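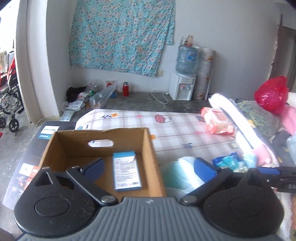
Packing up a bedroom: boxes, bedding and small bags

Start with the boxes you already have. A plain brown box with an oval handle hole in the side is easier to carry than one without, so use those for the heavier things. Set the box on top of a bigger, flat carton while you fill it. It saves some bending.

Stand tall product boxes upright. A slim box that still holds what it came with can go straight into the open brown box on its end, with the label where you can read it. Fill the space beside it with a folded towel or a pillowcase. Don't use loose socks. They work their way down and you will be short a pair for weeks.

Keep the large flat cartons flat. A big Philips carton lying flat takes up floor, but it makes a good base for smaller boxes. Check that the top doesn't sag before you stack anything on it.

Use the bed as a sorting table. Leave the sheet on and pack it last. Put folded blankets at one end, cushions in the middle, and anything in a plastic bag along the near edge. Bags in different colors help if you stick to a system. We use red for things to wash and green for things to give away.

Squeeze the air out of blanket bags before you tie them. Kneel on the bag, press toward the opening, and twist the neck 2 times. A folded blanket packed this way takes much less room.

Leave a blanket hung on the wall until the end. Peel the tape back slowly, low against the wall, and warm it with a hair dryer if it sticks. Marks left on painted plaster usually come off with a little dish soap on a damp cloth.

Roll floor mats with the pattern inside and stand them in a corner. Tie each end with string.

Water dispenser: unplug it and let it stand for 5 hours if it has been heating. Lift off the jug with a second person helping, drain the tank from the taps, and coil the cable. Carry the dispenser upright.

Keep one bag out of the boxes for the day itself: snacks, a thermos, phone charger, scissors, tape.

Last updated 13 October 2024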